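Encyclopedia > Robotics > Faults and failures > Bag-hold fault

We use cookies to remember your reading preferences. By continuing to browse you agree to our cookie policy.

Bag-hold fault

A bag-hold fault, known in older manuals as a false grasp on film, is a failure in which a robot's control software believes that a gripper is holding a thin plastic bag when the bag has in fact slipped, folded over or torn. It belongs to the wider family of grasp-detection errors, and it is among the more common troubles met by people who teach two-armed machines to pack groceries, sort laundry or do other household chores with soft things. The fault is seldom dangerous in itself, but what follows from it can be, for the machine goes on to the next step of its task in perfect good faith.

Background

A hard object is a forgiving thing to pick up. When two fingers close on a wooden block, they stop where the block begins, and the gap left between them tells the controller that something is there. Produce bags offer no such help. The film is so thin that fingers closed upon it come to rest very nearly where they would if they had closed on nothing at all, and the small difference is easily lost in the ordinary play of the gears. A bunched bag does leave a wider gap, which sounds like good news until one remembers that the bunch can loosen and slide away while the fingers stay just where they were told to stay.

The best-known account of the fault comes from the Skero packing trials, where the Kokudard controller was used on a pair of arms working at one table. Celeste Leiva, who kept the logs there and seems to have kept them very patiently, went back over 2,000 attempts at opening and filling a bag and marked each one by hand. Her notes are still a pleasure to read, partly for their good humor and partly because she wrote down the dull attempts as carefully as the lively ones.

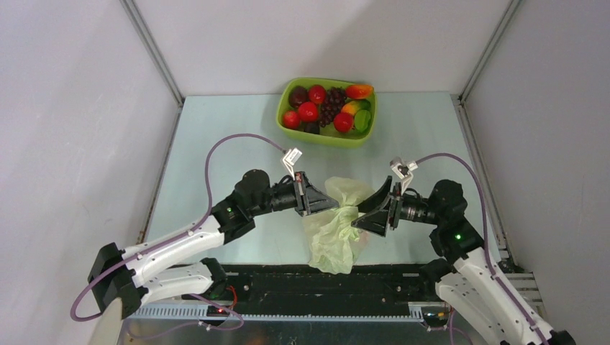
Leiva found that the trouble gathered around the handover, the moment when one arm is meant to let go and leave the bag to the other. The controller checked the gap between the fingers of the receiving gripper once, at the start of the handover, and then did not check it again until the arm had finished moving. Anything the film did in the meantime went unnoticed. In her logs the bag might be dropped, or dragged along by a single fold, or (and these were the attempts that worried her) still pinched by both grippers after one of them had been reported open.

The double pinch

This last form is usually treated as a safety matter. If both grippers hold the film and both arms begin to move apart, the bag stretches, and the force on each wrist climbs slowly enough that a limit set for sudden collisions may not trip. When the film gives way, it gives way all at once, and each arm, freed of its load, can swing past its target before the controller catches up. In one of the Skero attempts an arm struck the side wall of its enclosure and bent a sensor bracket. No one was hurt, as the working rule was to stay outside the reach of the arms while they were powered, but the bracket had to be replaced and the arm set up again from the beginning.

Loose film can also wind itself around a finger joint or catch on a cable. Clearing it by hand with the motors live is a bad idea, however harmless the bag looks, and the Skero instructions were changed in January to require the power to be cut first.

Remedies

The first remedy was a plain one. The gap between the fingers is now read all the way through the handover, and the machine pauses if it changes by more than a set amount. This helped with bunched bags and did rather little for flat ones.

The second, called the Delić tug after the workshop where it was first tried, asks the receiving arm to give the bag a short, gentle pull before the other arm opens. Resistance at both wrists suggests a true hold on both sides. After the release a second tug is made, and this time there should be next to none; if there is, the first gripper has not let go and the arms are held still. The tug adds 4 seconds to each handover, a delay that has drawn complaints from people who have to watch it all day.

A pull limit made for slow stretching, separate from the collision limit, is also advised. Wukico grippers have been fitted with soft ribbed pads for the same work, with mixed results, as the pads hold film well but are slower to release it.

Open questions

It remains unsettled how far cameras can help. See-through film takes its look from whatever lies behind it, and folds that seem to be between the fingers may be lying in front of them. Leiva herself favored the tug, and wrote that she would trust a wrist over an eye where bags were concerned.

Last edited 14 December 2025

Related articles
Dropped-object recovery
Emergency stop
Force limits in two-armed robots
Gripper pads and finger wear
Handover (robotics)
Handling of thin film
Slip detection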